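3.2 Hand-held grippers

The grippers were built in the shared workshop at Larescombe in August by two of the authors (Kelemen and Pickering). All body parts were printed on the workshop's own machines. A pair took 10 hours to print and one evening to assemble, most of it spent on the jaw linkage. Each body carries a flat panel at the base for a square fiducial marker, with a different pattern on the left and right units so that the tracker cannot swap them.
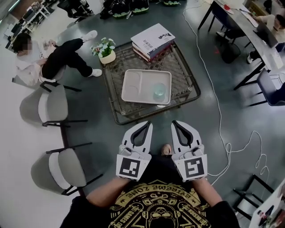
Figure 4. The two grippers held out in front of a low table with a tray, a glass cup and a stack of books. Jaws open.

We recorded 306 demonstrations with this pair. In 128 of them at least one marker was lost for more than a second – usually when the wrist rolled outward – and these were set aside. Tilting the panel toward the operator would probably help, but we kept the geometry fixed so that all recordings could be compared. Print settings and the parts list are given in Appendix B.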